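首页 > 能源与工业 > 炼化闲聊 > Grorwood 炼厂开放日,去不去?

搜索本版帖子 请输入关键词

本站使用 Cookie 以改善浏览体验,继续浏览即表示您同意。 接受 设置

【楼主】柴油味的早晨
Grorwood 炼厂三月要搞开放日,给 Ekthorpe 那条加氢装置投产二十年庆生,有人收到通知没?我爸以前在那儿干过仪表,家里收到一封信,说老员工家属可以带人进厂,名额 400 个,先到先得。我有点想去,又怕就是坐大巴绕一圈,听领导讲话,发个帽子完事。去过类似活动的来说说呗。

【2楼】蒸馏塔下
去过十周年那次。大巴确实有,帽子也确实有,哈哈。不过中控室那段挺值的,隔着玻璃看操作员盯屏幕,讲解的是个老班长,问什么答什么,连当年开工时跳了几次车都讲了。要去就报上午的场,下午人都站困了,讲解也缩水。

【3楼】阿沥
我住下风口,对庆祝这事儿没什么好心情。去年冬天火炬烧了一整夜,窗帘都是橘色的,打电话过去就一句“属正常工况”。二十年了,先把夜里的噪音管管再切蛋糕吧。

【4楼】蒸馏塔下
回3楼:火炬烧起来是泄压,真不烧才吓人。但你说的沟通问题我同意,电话那头念稿子谁听了都来气。

【5楼】阿沥
回4楼:道理我懂,我学化工的。懂道理也得睡觉啊。

【6楼】Zahira Menon
我在 Kotian 做物流,跟 Grorwood 有业务往来,说点自己知道的。这次不光是过生日,还要介绍生物原料那条线,叫 Zalumum,用废油脂掺炼。听说现场会摆样品瓶,原料和成品都有。对这块感兴趣的可以冲着它去,讲话那段晚点到也没人管你。

【7楼】柴油味的早晨(楼主)
废油脂是指地沟油那种?我爸听完直摇头,说当年进料里多一点水他们都要挨骂,现在什么都敢往里倒。

【8楼】Zahira Menon
回楼主:餐饮废油算一种,动物油脂也有。进装置前要先预处理,脱胶、脱金属、脱水,不会直接倒。叔叔担心得有道理,催化剂确实娇气,换一次停工好久。

【9楼】半罐重油
我泼个冷水。废油脂全国就那么多,大家都抢,价格早就飞上天了。掺一点拿来做宣传够用,想靠它养活一个炼厂?我不信。庆典上肯定大讲特讲,真问掺炼比例就开始打太极。

【10楼】蒸馏塔下
回9楼:比例低也得有人先做吧。加氢装置刚上那会儿也有人说是烧钱,现在谁还提。

【11楼】半罐重油
回10楼:那不一样,加氢是标准逼着上的,不上油都卖不出去。这个靠补贴,补贴一撤你再看。咱俩到时候翻帖子对质。

【12楼】阿沥
同意半罐。另外,运废油的罐车从哪条路进厂?要是还走学校门口那条,我第一个去提意见。

【13楼】Zahira Menon
回12楼:路线我不清楚,不敢乱说。开放日好像有居民提问环节,你真可以去问,当面问比打电话管用多了。

【14楼】夜班小陶
倒班的路过。刚下夜班,早上六点在厨房等水开,顺便把帖子看完了。给要去的人说几句实在的:穿长裤和包脚的鞋,别穿化纤的,手机进装置区要交出去,打火机压根别带。还有别穿高跟!每年都有,每年都得在门口借劳保鞋,借的都是大码。
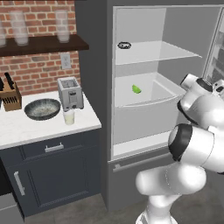 砖墙厨房,白色台面,冰箱开着

【15楼】柴油味的早晨(楼主)
谢谢小陶,鞋的事太关键了,我妈本来打算穿新皮鞋去的。小孩能进吗?我外甥吵着要看“大铁塔”。

【16楼】夜班小陶
装置区小孩不让进,大巴上可以坐着看。食堂那边有给小孩玩的,上次是拼管道模型,我同事家娃拼了一上午不肯走。食堂的红烧肉也推荐,平时没这水平。

【17楼】半罐重油
说了半天就这条红烧肉把我说动了。怎么报名?

【18楼】柴油味的早晨(楼主)
信上写的是打给工会登记,报老员工的姓名和工号。我这边能带 3 个人,我爸我妈占了俩,还剩一个位置。本来想给外甥,既然他进不了装置区,让他跟他妈坐大巴那批好了。半罐你要是真来,私信我。

【19楼】半罐重油
来!提前说好,掺炼比例我是要当场问的。

【20楼】阿沥
那帮我把火炬的事也问了,我那天得上班。问夜里能不能提前发个短信,就这一条,要求不高吧。

【21楼】柴油味的早晨(楼主)
行,都记下了。刚给工会打过电话,占线,下午接着打。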